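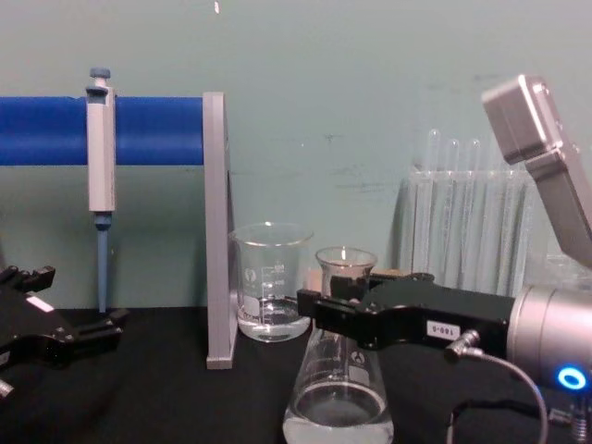
Chapter 4
Measuring and Moving Liquids

What this chapter covers

Most of the practical work in this course involves liquids. You will pour them, mix them, divide them up and add one to another in small amounts. The first three chapters dealt with solids and with weighing. This one deals with volume: how it is measured, which piece of equipment to pick for a given job, and how to set out a bench so that the work goes smoothly.

By the end of the chapter you should be able to:

- name the common pieces of glassware and say what each is for
- choose between a beaker, a measuring cylinder and a pipette for a stated volume
- read a liquid level correctly
- set, fill and empty a micropipette
- lay out a bench for a simple dilution and clear it afterwards

You will need your notebook from Chapter 3, as the first practical uses the table you drew there. Practical 4A is best done in pairs.

4.1 Units of volume

The unit used for larger volumes is the litre, written L. A litre is divided into 1000 millilitres (mL), and a millilitre is divided into 1000 microlitres (µL). Beakers and flasks are marked in millilitres. Micropipettes are set in microlitres.

Mistakes with units are common in the first weeks of a course. A volume of 300 µL is less than a third of a millilitre, a few drops at most. A volume of 300 mL would fill a large mug. Always write the unit next to the number, even in rough notes, and read it back before you pour.

To change millilitres to microlitres, multiply by 1000. To change microlitres to millilitres, divide by 1000. So 0.229 mL is the same as 229 µL.

4.2 Glassware for holding and mixing

A beaker has straight sides, a wide opening and a spout. It is used for holding liquid, for stirring and for pouring. The wide opening makes it easy to dip a pipette into, and a beaker of water is often kept on the bench for this purpose. The lines printed on the side are a guide only. On a typical student beaker the true volume may be five per cent above or below the line, and that is too far out for measuring.

An Erlenmeyer flask, also called a conical flask, has a narrow neck and a wide base. The shape lets you swirl the contents without spilling, and the neck can be closed with a stopper. Its printed lines are no more exact than those on a beaker. Stand a flask where your sleeve will not catch the neck. They are steady on a flat surface but they do tip when knocked high up.

A test tube holds a small amount of liquid and cannot stand by itself, so it is always kept in a rack. Label the tubes before you fill them. Clear racks are useful because you can compare the levels and colours without lifting the tubes out, although clean glass in a clear rack can be hard to see against a pale wall. Look twice before you reach across.

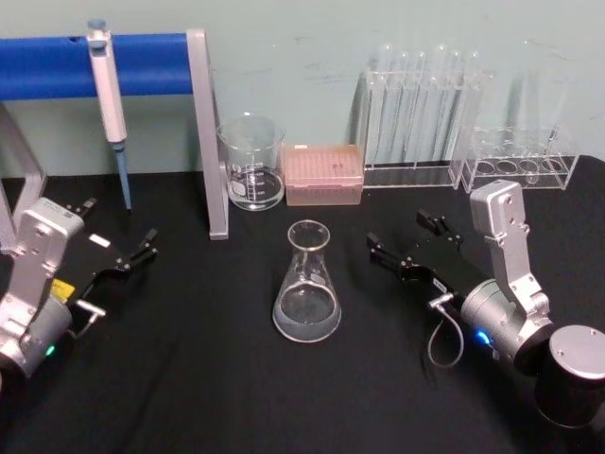 Figure 4.2 Bench with a pipette stand, beaker, tip box, tube racks and conical flask.

4.3 Setting out the bench

Before you start, put out everything on the equipment list and nothing else. Bags, coats and books go under the bench or on the hooks. The notebook stays, on the side of your writing hand.

Work out the order in which you will use things. In a dilution you will pick up the pipette, fit a tip, draw up liquid from one vessel and let it out into another. If the stand, the tips and the source liquid are close together, your hand travels a short distance and there is less chance of a drip landing where it should not. Tall things go to the back. Racks of tubes can stand along the wall, and the flask you are working with can come forward to the middle.

A dark bench top shows up white powders and makes printed white lines easier to read. It hides drops of clear liquid, so wipe it down before and after the practical whether or not you think you have spilled anything.

The practicals in this book were tried out in the teaching laboratory at Rirnley, where the benches are narrow. If yours are wider, keep the same order and do not spread out to fill the space.

4.4 Reading a level

The surface of water in a glass vessel is curved. It climbs a little where it touches the glass and dips in the middle. This curve is called the meniscus. Read the level at the lowest point of the curve.

Your eye must be at the same height as the surface. If you look down from above, the reading will be wrong, and it will be wrong by a different amount each time. Leave the vessel on the bench and bend your knees - do not lift it up to your face, as it will not be level in your hand.

In a wide vessel the curve is shallow and the surface may look flat across most of its width. In a narrow one, such as a test tube, it is much easier to see. Exercise 7 at the end of the chapter gives practice in this.

4.5 The micropipette

For volumes below one millilitre you will use a micropipette. It has a plunger at the top, a handle that fits in the palm, and a narrow shaft that takes a plastic tip. A single-channel pipette fills one tip at a time, and it is the only kind used in this book.

The plunger has two stops. Press gently and you will feel the first. Press harder and it goes down to the second. The first stop measures the volume. The second pushes out the last of the liquid.

To move a set volume:

1. Turn the dial to the volume you want. Never turn it past the highest or lowest value printed on the pipette.
2. Push the shaft firmly into a tip in the box. Do not touch the tip with your fingers.
3. Press the plunger to the first stop and hold it there.
4. Put the end of the tip just under the surface of the liquid.
5. Let the plunger rise slowly. Wait one second, then lift the tip out.
6. Touch the tip to the inside wall of the second vessel. Press to the first stop, pause, then press to the second.
7. Lift the tip clear before you release the plunger.

Change the tip whenever you change liquid. Close the lid of the tip box between uses to keep out dust.

When you are not holding the pipette, hang it on its stand. Do not lay it on the bench, and never turn it upside down or on its side with liquid in the tip. Liquid that runs back into the shaft will damage the seal, and the pipette will then give false volumes until it is cleaned.

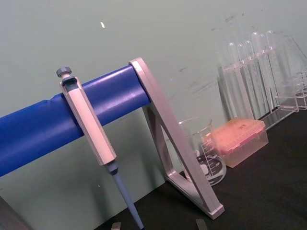

Figure 4.3 A micropipette hung by its hook from the bar of the stand.

Stands differ from one laboratory to another. Some are round and turn on a base, others have a plain bar. With a bar, bring the hook down over the top and let go only when you feel it take the weight. Leave a gap between the pipette and whatever is next to it.

4.6 Before Practical 4A

Read sections 4.4 and 4.5 again. Copy the table below into your notebook and leave the last column blank.

Vessel / Use / Suitable for exact measuring? / Your reading
Beaker / holding, pouring / no /
Conical flask / swirling, mixing / no /
Measuring cylinder / volumes of several mL and above / yes /
Micropipette / volumes below 1 mL / yes /

You will work with water only. Safety glasses are still worn, and long hair is tied back. Check each piece of glass for chips at the rim and report any you find before you use it. Practical 4A begins on the next page.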